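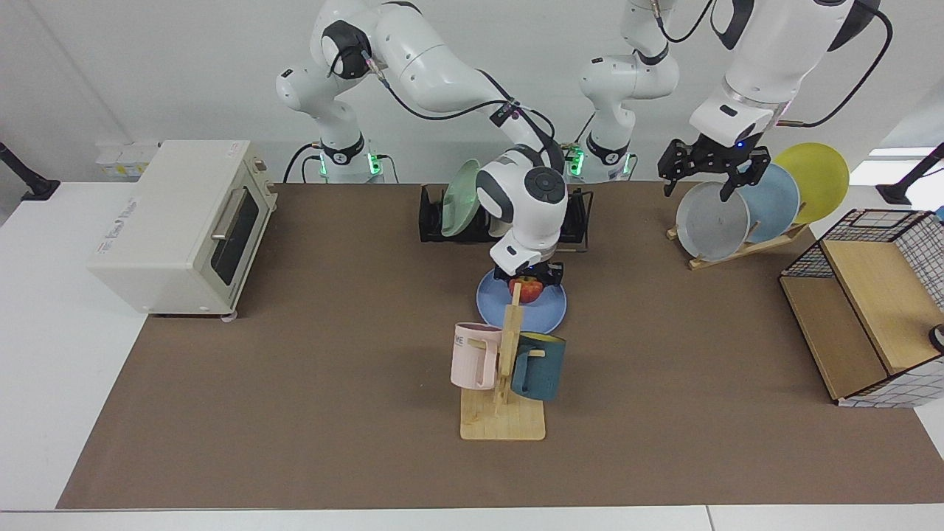

*Photo: Intan Tarigan / Hebden Kitchen Supply*

# Nerketlow Countertop Storage Range

The Nerketlow range is supplied by Hebden Kitchen Supply to schools, staff kitchens and shared residences. Items are sold separately and may be combined on one work surface.

## Wooden plate rack

The rack stores plates upright on a low, light wood base. It is suitable for dinner plates in everyday use. Wipe with a damp cloth and dry at once. Do not soak.

## Mug tree

The mug tree has a square base and a single post with short pegs. Mugs are hung by the handle. Customers ordering for a shared kitchen are advised to allow one tree for every 6 users.
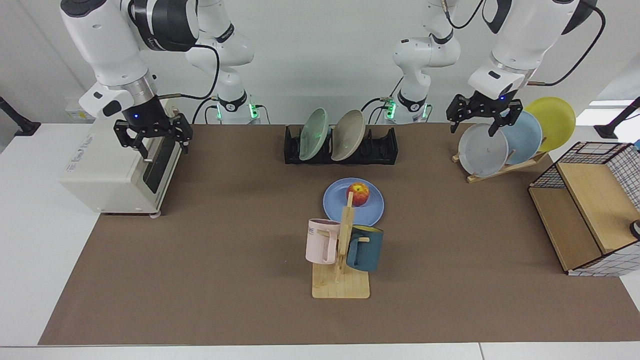
Plates of different colors may be assigned to separate households or dietary needs, a practice that many residences already follow. Colored plates are not included with any rack and must be ordered under the Irnus tableware listing.

## Black dish rack

The black rack is intended for the back of a counter. Place it on a mat or tray to protect the surface beneath.

## Placement near appliances

Wooden items should be kept clear of toaster ovens while these are in use. Follow the clearance given by the appliance maker.

## Ordering

| Detail | Information |
|---|---|
| Catalog number | 537 |
| Return period | 60 days, unused |
| Warranty | 2 years |
| Distributor | Grakon |

Inquiries about institutional orders should be addressed to Jinlong Fu, Contract Sales. Replacement pegs for the mug tree are available on request.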